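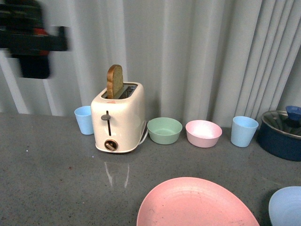
The worktop and the kitchen curtain, Clavcombe

1/9
Right then, several of you have asked what is going on with the boar at Clavcombe, and since I've answered the same question in the shop, at the bus stop and over the churchyard wall, I thought I'd put it all down in one go. Bear with me, I do ramble.

2/9
For anyone new, we've had wild boar in the woods above the village for years and mostly they keep themselves to themselves. You'd see the turned-over ground along the bridleway and perhaps a back end vanishing into the bracken if you were lucky (or unlucky, depending on how you feel about boar!).

3/9
This September they've come right down. A sow and her young were in the bottom field at Ritchie Farm before it was properly light, and by breakfast the grass looked as though somebody had been over it with a plough. The next night it was the football pitch, and after that the verge by the school, where all those lovely bulbs had gone in. 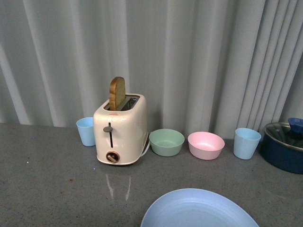 Reading time: 5 minutes

4/9
Then came the bit that made the local paper. Gavin Pringle was walking his old spaniel up the lane at dusk when the sow came out of the hedge and went for the dog. Gavin got between them, bless him, and was knocked flat. He has stitches in his leg and a very sore shoulder, but he is home and being thoroughly spoilt, and the dog is fine.

5/9
He told me over the gate that he doesn't blame her in the least. "She had little ones behind her and I'd walked straight into the middle of them," he said. I thought that was generous from a man on crutches. Not everyone on the lane feels the same, and I do understand it, especially the families whose children walk home that way.

6/9
There's now a petition asking for the whole group to be shot, and when I looked last night it had 3351 names on it. That is a good deal more people than live here, so I'd gently suggest a few of them have never set eyes on Clavcombe. The other petition, for fencing and leaving them be, stood at 2384. I've signed that one, so you know where I'm coming from.
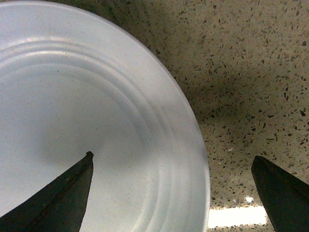 7/9
What is being done: the farm has put up a run of Getora electric fence along the bottom field, and there's a Fukora trail camera on the gatepost to see which way they're coming in. So far it has mainly caught a fox, a great many pheasants and me in my dressing gown looking for the cat.

8/9
In the meantime, please keep dogs on a short lead after tea, bring your food waste out in the morning and not the night before, and if you meet the sow, back away slowly and leave her plenty of room. And please, please stop putting out windfall apples for them. I know it's kindly meant. I know which of you it is as well!

9/9
There's a meeting in the village hall at 5 with someone coming from the forestry office, and I'll add to this thread once I've been and got my notes in order. If you can't get there and want something asked, pop it in the replies and I'll do my best to get my hand up. Gavin says thank you for the cake, by the way, and that he likes the lemon one best.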